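4. Choosing a View During Two-Arm Handling

4.1 The problem with one good camera

Stinik plans for two arms at once, and for most of a task it can do so from the head view alone. The head camera sees both wrists, the item being handled and a good stretch of floor, and the planner likes nothing better than a wide picture with everything in it. Trouble starts in the last few centimeters. A wrist swings in, a forearm crosses the item, and the exact patch of surface the gripper is heading for drops out of sight. The wrist camera has a fine close view of that patch by then, but it has lost nearly everything else.

Our first version of the system switched from head to wrist at a fixed distance. It was simple, it ran fast, and it made bad choices with large, pale, open items, where a long thin part may fill the wrist image well before the gripper is close to anything. We therefore replaced the fixed switch with a small arbitration module, Cirnodis, which sits between perception and the planner and decides, for each arm separately, how much to trust each view.

Figure 4 gives a sense of the setting. Large white surfaces, thin white poles, dark wrinkled material and a reflective floor covering are all hard on a depth estimate, and we were delighted to have them together in one workspace. The arms themselves are shiny enough to add trouble of their own. 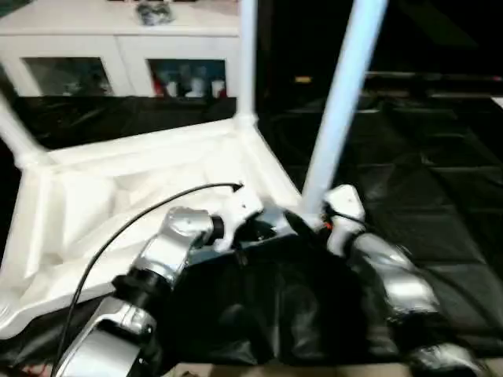 Figure 4. Head view of the workspace. Both arms extend toward the center, with a large white molded item behind the left arm, black cloth in the foreground and a cabinet with glass doors in the background.

4.2 Scoring a view

For each arm, Cirnodis keeps a running score for the head view and another for the wrist view. The score has two terms. The first is coverage: what fraction of the predicted contact patch is visible after the arm's own geometry has been masked out. We render that mask from joint positions and the arm model, and grow it slightly to absorb calibration error. The second is agreement: how well the surface seen in this view matches the surface the planner is currently using. A view that sees the whole patch but disagrees wildly with the model is still useful, so agreement never pulls the score to zero. It lowers the planner's approach speed instead, which gives the next few frames time to settle the argument.

The patch itself comes from Stinik. Each planned grasp carries a short list of surface points near the fingertips, and these are projected into both views at every cycle. Keeping the list short matters a great deal. We tried scoring the entire visible surface of the item and found that the head view nearly always won, even when the one spot we cared about was hidden behind a wrist.

Scores are smoothed over a window of 200 milliseconds. With a shorter window the choice flickered whenever a highlight slid across the arm housing; with a longer one the module hung on to the head view well into the approach. The smoothing also made the logs far easier to read — a small thing, but one that sped up the rest of this work more than any single change to the scoring.

4.3 What the wrist view is asked to do

We ask very little of the wrist camera, and we think this is the nicest part of the design. It does not identify the item or estimate its full pose. It looks for long edges near the predicted patch, fits a line or a shallow curve to each, and reports the sideways offset between those edges and where Stinik expected them. One pale surface filling most of the image is fine as long as one of its sides stands out from whatever is behind it.
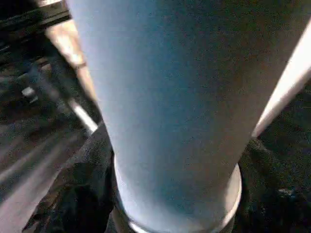 Edges are matched in pairs where possible. If two candidates run almost parallel, as they often do when a rod sits close to a rounded surface, the matcher keeps both hypotheses alive and lets the head view break the tie. An earlier version took the stronger edge every time, and the stronger edge was very often the wrong one: thin bright parts have wonderful contrast and draw the fit away from the broader surface beside them. Holding two hypotheses costs almost nothing, and it removed a whole family of errors we had been blaming on calibration.

Texture is ignored at this stage. Folded dark fabric produces plenty of short gradients, and these are dropped by a minimum length test before any fitting takes place. The test is applied in projected length on the item, using the current depth estimate, so that the same threshold works at every distance.

4.4 Coupling the two arms

Once both grippers are at the item, the arms are no longer independent. Moving one shifts the item, and with it the patch the other arm is tracking. Stinik handles this with a shared correction: offsets reported for either arm are passed through a single rigid-body estimate before they reach the controllers. If the two offsets cannot be explained by one rigid motion, the arm with the lower view score holds position while the other completes its approach. 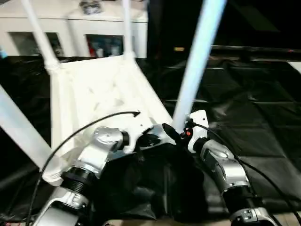

The hold rule is blunt, and we expected to replace it. It has survived because it behaves so predictably. An operator watching the arms can tell at once which side is waiting, and Flornuro, our log viewer, paints the held intervals as a solid band under the joint traces. When both bands appear together, the planner has lost track of the item and should back off, which it now does on its own.

Some items flex, and legs or rims can bend enough to break the rigid assumption for a moment. We allow a small residual before the hold is triggered. The allowance is set per item class by hand, and learning it from logged contact is the obvious next step.

4.5 Results on the Ibarra set

We ran 18 trials with the fixed switch and 18 with Cirnodis, using the same start poses from our Ibarra set. A trial counted as a failure if either gripper had to withdraw and try again. The fixed switch failed in seven. Cirnodis failed in two, both during the coupled phase, and both with a correct hold on one side followed by a slow drift on the other. Replaying the logs shows the drift building over several cycles while the head score stayed high, because the visible part of the patch was tracked well and the hidden part was what had moved.

That points to a gap in the coverage term, which treats all points in the patch alike. Weighting the points by their distance from the planned fingertip position catches the drift in replay in both cases. We have not yet run the weighted version on the arms, and the numbers given in this section are all for the unweighted score.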